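Knowledge base > Shop practice > Two-arm work cells > Soft goods setup

Search the handbook Go

Rules for running two arms on laundry and other soft stuff

Updated May 19, 2025. Replaces the March version, which had the limits in the wrong order. Sorry.

Quick one. These are the house rules for both sites, Remau and Leltden. Read it before you power anything up. If you only do rigid parts you can skip to the stop section.

Before power

Walk the floor first. Cables, chair legs, casters, anything the base or your own feet can catch on. Move it or note it on the sheet.

Check both grippers by hand. Fingers tight, no chips on the tips. Pointed fingers snag knits, so run a scrap of cotton over each one and look for pulls. If it catches, swap the finger. Don't file it down.

Cable connectors pushed all the way in, both sides. Then give the arm cable a gentle tug. Slack should be enough for full reach and no more — a loop hanging under the forearm will find the basket every time.

Pick your surface. Padded is fine, but set the height limit from the padding pressed down, not from the top of it. We got this wrong at Leltden and had a finger stuck in a seam.

Setting limits

Open the Kurnau panel, load the soft goods profile. Speed cap goes to 70 percent for checked tasks. New task, start at 2 percent and work up. Yes it's slow. Do it anyway.

Set the keep-apart zone between the arms before you set anything else. Left arm gets its side, right arm gets its side, and the shared area in the middle is one arm at a time unless the task sheet says both.

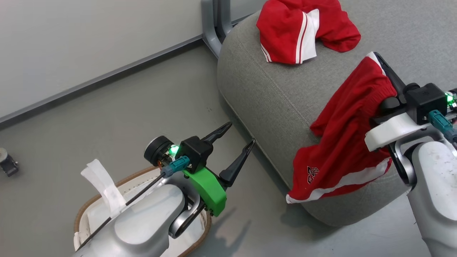

Grip force next. Start low, raise it only until the cloth stops slipping out. Waistbands and hems take more, printed areas take less. Keep fingers off logos and numbers where you can, the print cracks.

While it runs

One person on the stop button, hand near it, not on there phone. Second person handles the clothes. That's 2 people, every run, no exceptions for short ones.

No reaching in to fix a crumpled piece. Pause, wait for the hold message, then reach. A lit LED on a gripper does not mean safe — treat it as powered and live.

Pieces go in one at a time. Piles are ok only if the task is sorting.

Stop and report

Hit stop for: cloth pulled tight between two arms, any finger pressing into padding, a cable going taut, a noise you don't know. Then fill in form 137 before you restart. Before, not after lunch.

Leblanc site uses the same form but sends it to thier own inbox, see the contacts page.

Shutdown

Open grippers, clear the cloth, park both arms, power off. Log the run.

Filed under: Robot safety, Textiles, Must read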